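Home Vacancies Childcare Training Contact
Search vacancies Enter keyword

Playroom assistant, part-time – Plollow Family Centre

Plollow requires an assistant for its under-fives playroom, two mornings a week. The post is paid hourly and runs for one school year. Applications close on 30 August 2025.

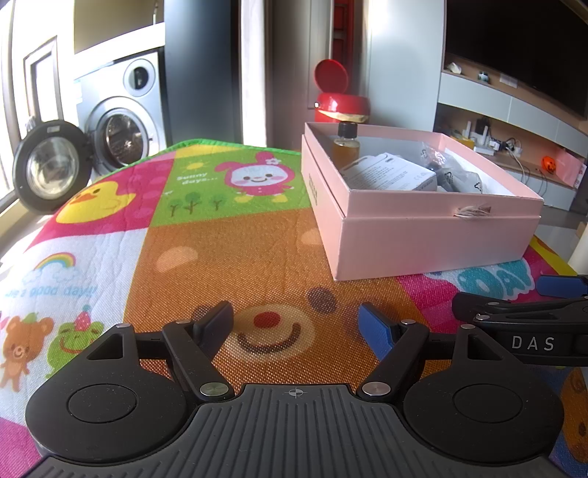 Duties cover setting out, supervision and cleaning. Floor surfaces are wiped after each session and checked for split seams. Quilted mats of the type with the bear face on an orange panel are cleaned by hand, one panel at a time, and dried flat. The assistant also keeps the attendance register, which held 243 families in July.

Applicants need a current paediatric first aid certificate and two references. Experience with mixed age groups is preferred – training in safe lifting is given on appointment.

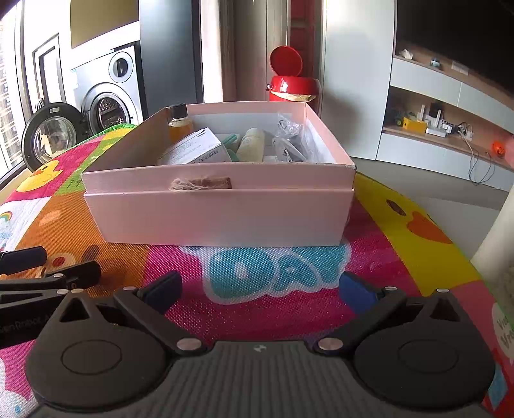
Zinhle Makhubela asks whether the mornings can be swapped during school holidays. They can, by written agreement with Lorna Manalo, at a week's notice.

Send a letter and references to Lorna Manalo at the centre office.

This site uses cookies. Accept Manage settings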